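4. Setting up the work surface

The Brarham top is a flat white board that rests on a table you already own. It gives you a clean, matte surface for sorting, cutting, wrapping and taping, and it keeps glue and pen marks off the furniture. This section covers placing the board, clamping it and getting it ready for use. Allow 15 minutes the first time.

Before you start

Choose a table that is level and does not rock. The board may be larger than the tabletop, and a small overhang at the front is acceptable. Carpet is fine under the table, but check that all the legs stand on the same surface. A table with two legs on a rug and two on bare floor will tilt once the board is loaded.

Clear the table and wipe it down. Crumbs and grit trapped under the board will scratch a wooden top.

You will need:
The board
The edge clips
A soft cloth
A tape measure

CAUTION: The board is awkward to carry alone. Two people should lift it, one at each short side. Do not drag it across the table.

4.1 Placing the board

1. Lay the board on the table with the matte side up. The glossy side is the back.

2. Slide your hand along the underside at each corner. If you feel a gap, lift the board and check for something caught beneath it.

3. Center the board from left to right. Leave the same amount of overhang on both sides.

4. Pull the board forward until the front edge passes the edge of the table. The overhang at the front must not exceed 78 mm.

5. Press down on the front edge with both palms. If the back of the board lifts, push it back a little and test again.

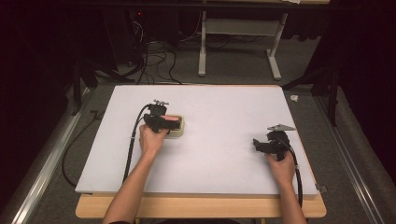
6. Fit the clips once the board passes the press test. Start near a front corner, hook the clip over the edge of the board and tighten it by hand. Do not use pliers — the clip will bite into the surface.

7. Try to slide the board with your forearm. It should stay put. If it moves, loosen the clips, straighten the board and tighten them again.

NOTE: Tables with rounded corners give the clips less to hold. Move each clip inward until it sits over a straight part of the table edge.

4.2 Arranging your materials

Keep the middle of the board free for the piece you are working on. Small boxes, rolls of tape and similar items go to the left or right, within easy reach of the hand that uses them. Heavy items belong toward the back, over the table and away from the overhang.

Route any cables off the side of the board. A cable that hangs over the front edge will catch on your sleeve or your knees.

CAUTION: Do not lean or sit on the overhanging part of the board. Do not set hot dishes, irons or glue guns directly on the surface.

4.3 Cleaning

Wipe the board with a damp cloth after use and dry it. Lift tape residue with a drop of cooking oil, leave it for 2 minutes, then wash with mild soap. Scouring pads leave shiny patches in the matte finish that cannot be removed.

Check the clips once a month and retighten them if needed. Replacement clips are sold in pairs under part number 3750.

Section revised February 28, 2019. Text by Pacita Lagman, drawings checked by Juraj Štěpánek.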